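El club Kunorgate se reúne los jueves por la tarde, cuando los pasillos del instituto ya están vacíos y solo se oye el ventilador de los ordenadores. Son 14 alumnos, y este curso han dejado los coches siguelíneas para meterse con algo bastante más ambicioso: un robot doméstico que vive dentro de un simulador. Lo llaman Cellano.

«El primer día les dije que íbamos a recoger una casa y se quejaron todos», cuenta Damián Daza, profesor de tecnología y responsable del club. «Luego abrí el simulador, empezaron a mover el brazo con el teclado – y a las ocho tuve que echarlos del aula.»

La liga en la que participan, Plisbridge, pide a cada equipo que su robot se las arregle con objetos corrientes en habitaciones que no siempre están ordenadas. Puede haber cosas en la mesa, pero también en el suelo o encima de un asiento. Jabari Mfaume, de segundo de bachillerato, se encarga de la parte de agarre y habla de ella a toda velocidad, dibujando ángulos en el aire. «Un cubo lo coge cualquiera. Un bol lleno es otra historia, porque tienes que pensar por dónde entras, cuánto abres los dedos y qué pasa si lo inclinas. ¡Me encanta!»

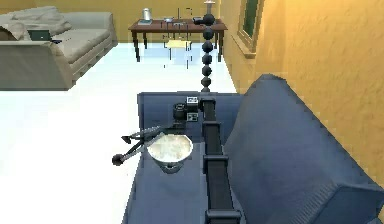 Cellano, con la pinza abierta junto al bol, sobre el sofá azul del salón simulado.

Le pregunto por qué un sofá, y se le ilumina la cara. Dice que lo propuso él. «En la mesa ya nos sentíamos cómodos. El sofá tiene respaldo, tiene brazo, y el robot es largo. Hay que planear la postura entera, no solo la mano.» El equipo lanza tandas de 1000 intentos por la noche y las revisa al día siguiente, a la hora del recreo, con el bocadillo en la mano. En la última tanda, casi todos los fallos venían del mismo sitio: la muñeca giraba demasiado pronto. Lo arreglaron entre dos alumnas de cuarto que llevaban 9 semanas en el club.

Daza insiste en que nadie entra sabiendo programar. «Aquí se aprende mirando la pantalla del de al lado», dice. Él mismo reconoce que las matemáticas del brazo las ha tenido que repasar en casa, y que Jabari le corrigió un signo delante de todo el grupo. Se ríe al contarlo.

La ronda regional es en abril. Antes quieren terminar el módulo de percepción, que han bautizado Vasseur y que todavía confunde algunos recipientes. «Nos queda muchísimo», dice Jabari, ya medio girado hacia el ordenador. «Pero ven otro jueves y te lo enseño en marcha.»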